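# The slow pot of Gamton

In Gamton the soup starts before the town wakes up. At the Tokarz kitchen the first barley goes into the water at five in the morning, and by noon the queue reaches the bridge.

I came in March to learn one dish, the sour barley soup which older people here call visent.

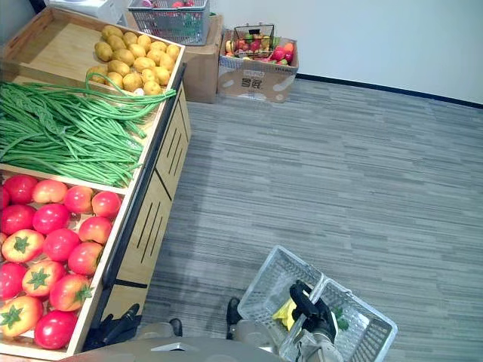
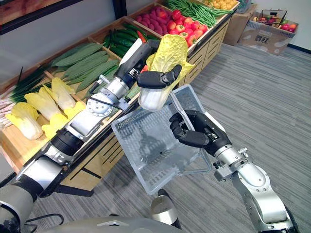
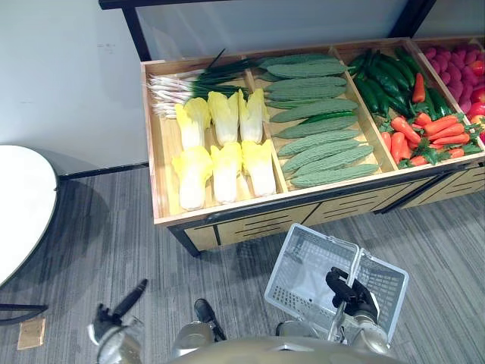

The base is a jar of oat flour and water, left by the stove until it smells a little like apples. Mine needed five days. The kitchen was colder than I had thought, and on the third day I almost threw it away. You strain it, pour it slowly into the barley and stir all the time, or it makes lumps which no spoon can repair.

Then comes the argument. In Gamton they add smoked plums. In Jedier, 11 kilometres up the valley, they find this terrible and use only garlic and marjoram. I ate both versions on the same day and I prefer the plums, but I would not say it in Jedier.

The Tokarz kitchen served 621 bowls in the week of my visit. A bowl comes with rye bread and a spoon of sour cream, and you should let it stand for 15 minutes before you eat. I never managed it.

At home I make the soup with pearl barley, which is softer and cooks faster. The taste is close. For the plums I still write to Gamton, and they send them in brown paper.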